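碗盘叠放的尺寸问题:为什么家用餐具应当标注叠放高度

家用餐具的商品说明一般给出口径、高度、容量和重量,有的还给出釉面的洗涤等级。有一个参数几乎从不出现:叠放高度,即同一器型每多叠一件,整摞增加的高度。本文的主张是,这个参数应当与口径并列标注,而且应当同时给出碗与盘混叠时的配合条件。对使用面积有限的厨房,叠放高度比单件高度更能决定一套餐具能否放进柜子。

先说定义。单件高度是从足底到口沿的垂直距离。叠放高度是两件同型器物套叠后,上件口沿与下件口沿之间的垂直距离。对平盘而言,两者差别较小,因为盘身浅,可利用的内部空间有限。对深碗而言,差别可以很大。决定这个差值的因素有三项:碗壁的倾角、壁厚,以及圈足的外径与高度。碗壁越接近垂直,上件越早被下件内壁卡住;圈足越高,整摞越松。这三项都在制模阶段确定,生产方手里有全部数据,标注的额外成本只是包装上的一行字。

再说碗与盘的混叠。多数家庭不会按器型严格分柜,常见做法是把碗放在盘上,整组收进同一层。从收纳角度看,这种做法的效率取决于盘底平面的直径是否大于碗的圈足外径。如果盘底平面足够宽,碗足完全落在平面内,受力均匀;如果碗足跨在盘底与盘壁的过渡弧面上,接触就由一个环变成两三个点,稍有侧向力便会滑移。盘面若带有同心的浅棱,情况还要再分:棱纹间距小而高度低时,接触面接近平面;棱纹较高时,碗足落在两道棱之间与压在一道棱上,稳定程度并不相同。这类差别用手一试便知,但在网页上选购时无从判断。
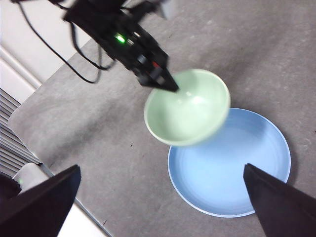 浅绿色深碗与粉蓝色宽盘,盘面可见细浅的同心棱纹。

深碗配宽盘的组合有两个优点。其一,盘沿超出碗口或碗身的部分可以承接汤汁,上桌时省去垫碟。其二,从柜中取用时可以托盘沿,不必捏碗口。缺点也很明确:宽盘占据的投影面积由盘沿决定,碗周围的一圈空间基本浪费。若按体积利用率计算,碗归碗、盘归盘的分摞方式几乎总是更优。混叠的合理性只在于取用频率,即每餐都成组使用的那几件。把全部餐具都混叠,是用柜子的容积去换一个并不存在的便利。

色彩常被当作纯装饰问题处理,我认为它也有收纳上的作用。同色系的成套餐具在柜中难以快速分辨尺寸,口径相近的两种盘尤其如此。按器型分色,碗一种,盘一种,取放时的错误会减少。浅色釉在这方面略有优势,口沿处釉色若比器身稍淡,从侧面看整摞时,每一件的边界都清楚。深色釉的边界在柜内弱光下容易混成一片。这一条没有试验数据支持,只是长期使用后的判断,读者可以保留意见。

釉面光泽与叠放的关系则较少争议。内壁有光泽的碗便于清洗,油脂附着后容易冲净。问题出在足底。多数陶瓷器的圈足底部不施釉,烧成后若未打磨,表面较粗,叠放时直接压在下一件的亮面上。反复取放之后,下件内底会出现一圈灰色或哑光的磨痕。消费者常以为是刀叉所致,其实多数刀痕是线状的,圈足磨痕是弧状的,形态不同,不难区分。我曾就此与做陶瓷检验的 Lesia Hordiienko 讨论,她的看法是,圈足打磨应列入出厂检验,判定方法可以很简单:以足底在同批成品的釉面上按固定载荷旋转,观察是否留痕。我同意列入检验,但认为单件载荷不足以反映实际情形。底层器物承受的是整摞重量,试验载荷应按推荐叠放件数换算。

推荐叠放件数正是另一项缺失的信息。商家 Brustico 的一份碗类说明写明最多叠放8件,这是我手边资料中唯一给出上限的。数字本身是否合适可以讨论,写出来就已经有用:用户可以据此确定层板间距。计算方法如下。设单件高度为 H,叠放高度为 d,件数为 n,则整摞高度为 H 加上 d 乘以 n 减 1 的差。层板净高还应在整摞高度之上留出取放余量,余量不应小于单件高度减去叠放高度的差,否则最上面一件无法垂直提出,只能倾斜着抽。倾斜抽取时,碗口沿与下件内壁发生刮擦,口沿磕缺多半由此产生。

反对意见主要有两种。第一种认为普通用户不看参数,标注没有意义。Mawuli Acheampong 从事橱柜设计,他持这一观点,并指出客户量柜子时连餐具的口径都很少提供。我的答复是,参数的直接使用者未必是消费者,也可以是橱柜设计者本人。设计者现在只能按经验留层高,结果往往偏大,一层之内上方空出一截。有了叠放高度,活动层板的孔位就可以按实际摞高布置。

第二种反对意见来自生产方,理由是陶瓷烧成收缩有波动,叠放高度难以保证。这个理由部分成立。手工拉坯的器物件与件之间差异较大,要求精确标注不合理。但机压成型和注浆成型的产品,口径本来就按公差标注,叠放高度没有理由例外。给出标称值和允许偏差即可。对手工器物,可以只标注圈足外径与盘底平面直径的范围,用户至少能判断碗能否稳放在盘上。

在标注普及之前,选购时可以自行测量。所需工具只有一把直尺。取两件同型器物,先量单件高度,再量套叠后的总高,相减即得叠放高度。若要混叠,再量碗的圈足外径和盘底平面直径,后者应大于前者,并留有余量。测量应在平台上进行,台面与器物之间不要垫布,软垫会使读数偏小。套叠后用手指轻推上件口沿,若有明显晃动,说明接触发生在个别点上,这种组合不宜多叠。

至于已经在用的餐具,改进空间在于摆放。盘在下,按口径由大到小叠;碗另成一摞,件数以能够垂直提出为限;每日成组使用的少数几套可以碗盘同放,置于最顺手的一层。足底粗糙的器物,可用细砂纸蘸水打磨,磨后洗净再入柜。叠放时在器物之间夹一层薄垫也能减少磨痕,但垫层会增加叠放高度,计算层高时应一并计入。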